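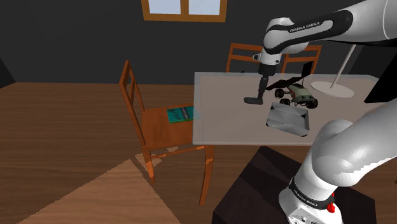 The toy rover next to the arm's black fingers.

How to Build Your First Money-Making Supply Route in Plolla

By Vignesh Acharya
15 November 2024
5 min read

So you've finished the opening chapters of Plolla, you've got a truck with one working headlight, and the whole map has just opened up in front of you. What a moment! I still get a little giddy every time I start a new save and that cargo board lights up. It's also the point where a lot of players go broke, so let's set up a route that pays for itself and leaves you something for upgrades.

I'm playing on normal difficulty with the September patch installed. On hard, fuel costs more and the bandits near the canyon are a lot meaner, but the same route works.

What you need before you start

You want 526 credits in your pocket. If you're short, run the mail jobs out of Gradmont until you get there (they're quick, and the drive along the dam is gorgeous at sunset). You'll also need the medium cargo rack, which the mechanic in Gradmont sells once you've finished her towing quest. Don't bother with the armor plates yet. They're heavy, they eat fuel, and you won't be going anywhere near a fight on this run.

Save your game at the garage. Autosave only kicks in when you enter a town, and losing a full load to a rolled truck hurts.

Step 1: Buy in Gradmont

Open the trade board and sort by weight. Look for machine parts and canned food. Machine parts are where the money is, but they fill the rack fast, so buy as many as you can carry and use the leftover space for cans. Leave enough credits for one tank of gas. I forgot this on my first save and ended up selling my radio to get home!

Step 2: Take the north road

The map will try to send you through the canyon. Ignore it and set your own waypoint at the old rail bridge. It's a longer drive, but the surface is paved nearly the whole way and your cargo won't take damage. Keep it in third gear on the downhill past the quarry, because the brakes on the starter truck are truly awful, and watch for the falling rocks on the second bend. They always fall. You can hear them a second before you see them, so turn the music down a bit there.

Step 3: Sell in Nollance

Pull up at the north gate and head straight for the big warehouse. Talk to Głowacki, the dealer with the green coat, and choose the second dialogue option. He'll grumble, then raise his offer on parts. If you pick the first one he buys everything at the flat rate, and you can't change your mind until the next in-game day. A full rack sold this way brings in 656 credits. Lovely!

The cans go to the diner across the street. You won't get much for them, but every delivery nudges your reputation up, and reputation in Nollance unlocks the good tires.

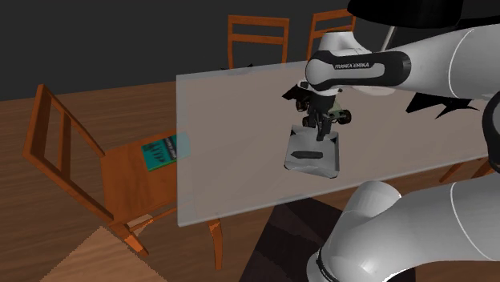
Robot arm with its gripper pointing down at the glass tabletop.

Step 4: Never drive back empty

Nollance makes cloth and glass, and Gradmont pays well for both. Go for cloth at first. Glass has a fatter margin, but it breaks if you so much as clip a curb, and you'll clip plenty of curbs until you've upgraded the steering. My friend Dinesh Pinto swears by glass and drives like a grandmother on ice to protect it. I've tried it his way and I love the tension, but cloth lets you take those long bends flat out, and that's half the fun of this game.

Step 5: Spend the profit in the right order

After a few round trips you'll have more money than you know what to do with. Here's the order I like:

Brakes first. You'll feel it right away at the quarry.
Larger fuel tank, so you can skip the overpriced pump at the bridge.
Steering, and then start carrying glass.
Large cargo rack, once you hit reputation level 19 in Nollance.

A couple of extra tips

Prices drop if you dump the same goods too often. Switch from parts to medicine for one trip and they bounce back.

If it rains, wait it out in town. Sleeping at the inn costs 30 credits and the bridge gets horribly slick.

Pick up the hitchhiker by the water tower at least once. She doesn't pay, but the story she tells leads to one of my favorite side quests in the whole game, and the reward at the end of it fits on the front of your truck.

Contact | © 2024 Vignesh Acharya | Back to top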